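About Kilthorpe

Most "about us" pages in adult education promise to change your life. We doubt a course can do that, and we have been running courses long enough to have watched a lot of people finish one and carry on as before. What we teach at Kilthorpe is bookkeeping, business writing and basic contract reading, in the evenings and on Saturday mornings, to people who mostly have jobs already.

The school was started by Ingeborg Wyss, who had spent years in the accounts office of a freight company and had grown tired of training new hires who arrived with certificates and could not reconcile a bank statement. She rented two rooms over a shoe repair shop on Flanagan Street and put a notice in the window. Six people signed up. Four were left at the end of the term, and she still brings that up when anyone on staff starts talking about growth.

We now have a proper building on Lallham Road, at number 1735, with parking behind it. The rooms are plain. We looked into a student lounge a while back and got as far as pricing the furniture, then spent the money on a second bookkeeping instructor.
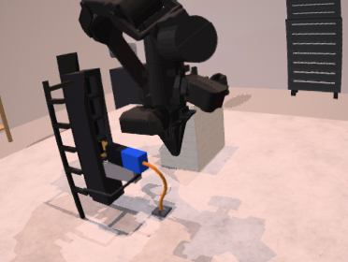
Our classes are small by the standards of the online providers, and we are suspicious of the figures those providers like to quote. A course with 3000 enrollments tells you how many people clicked a button. We would want to know how many turned in the last assignment, and who read it. Every piece of written work here is marked by the person who taught the class, by hand or in the margins of a file, and it comes back with corrections you may not enjoy.

We are often asked about job placement. We don't have a placement office and we don't publish a placement rate. The rates we have seen from other schools tend to leave out anyone who couldn't be reached, and sometimes anyone who "chose not to seek employment" — a phrase that can cover a great deal. If an employer calls us about a former student, we will say what that student completed and what the grade was.

The same goes for software. We teach the bookkeeping course on paper for the first few weeks and then move to Clestia, the package the school itself uses for its accounts. It's a decent program with a poor reports menu. We get no commission on it, and you are free to use something else for your coursework as long as the instructor can open the file.

Each term has places for up to 100 students across all courses. When a class is full we keep a waiting list, and we don't squeeze in extra chairs. There is no early enrollment discount, and no price that expires at midnight. Fees are listed on the courses page, including the cost of books, which a surprising number of schools leave out until the first evening.

Before you pay for anything, come and sit in on a class. Call the office to find out which evenings are open to visitors. We are closed for all of August.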